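I've been arguing with Ridwan Chin since April about what counts as a good demonstration, and I'm going to put my side down in writing so I can stop doing it over lunch.

The argument goes like this. We train two-armed policies on household stuff at Werbridge, mostly by imitation: a person drives the arms, we record it, the network learns to copy. For years the going advice has been to collect clean data. Smooth motion, no hesitation, no fumbles, and if the operator misses a grasp you throw the whole episode out and go again. Ridwan believes in this with his whole heart. He once tossed 199 episodes out of a set because the operator had a habit of bumping the gripper on the way in (a tiny bump! I watched the recordings!).

I think clean data is overrated, and I think our drawer results show it.

The task is tabletop tidying. There's a little two-drawer unit, there are small things on the table, and the arms have to open a drawer, pick up the thing, put it away and close up. It sounds like nothing. But drawers are mean. The handle is a narrow loop, the unit is light enough to slide if you tug at an angle, and once there's already something in the drawer you can't just drop the next item from wherever you like. 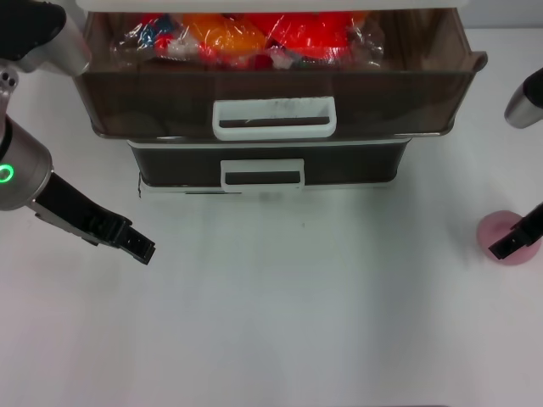 So Melati Halim and I collected two sets. The first was 816 demonstrations done the Ridwan way, every one of them pretty enough to put in a talk. The second was the same number of demonstrations with the mistakes left in, plus one rule for the operators: if you mess up, fix it, and don't start over. Missed the handle? Back off and try again. Dropped the cup? Go get it. Same network, same training schedule, 200 test runs each.

The clean policy looked gorgeous right up until something went wrong, and then it was lost. It would close its fingers just shy of the handle, pull on air with total confidence, and carry on to the pick as if the drawer were open. It had never seen a closed drawer at that point in the task, so why would it know what to do? The messy policy was uglier to watch. It dithered. It sometimes regrasped things it already had a perfectly fine hold on, and that drove Melati up the wall. But it got things into the drawer more often, and the gap got bigger when we nudged the unit a bit between runs.

Now, Ridwan's comeback is a fair one and I don't want to wave it away. He says I didn't show that mess is good, I showed that recovery is good, and you could collect recoveries on purpose: start the arms in a bad spot, record only the fix, keep everything tidy. Larasati Saragih did a version of that with bags and it worked fine. Sure. My trouble with it is that you have to guess the bad spots ahead of time, and I'm terrible at guessing them. I would never have thought to stage the one where the plastic wrap on a packet catches a fingertip and comes up with the gripper. An operator ran into it by accident, shook it loose, and we got that for free.

I'll give him this much, too. There's mess and there's mess. An operator who's tired and swerving all over the place is teaching the policy to swerve, and we did see some of that. We had up to 4000 frames in a single episode from one long evening where the arms mostly wandered. I'd cut that episode today. What I wouldn't cut is the miss followed by the fix, and most filtering scripts I've seen can't tell those two apart. They look at length and jerkiness and throw both in the bin.

What bugs me most is how we report this stuff. Papers say "we filtered for quality" and leave it there. Filtered how? By whom? If a third of the data went in the trash, I'd like to know what was in the trash. Tahsin Herath has started listing the dropped episodes with a short note on each one, and reading her list taught me more about the task than her success rate did. I'd like to see everybody do it, us included. Ours is still a folder called "bad2".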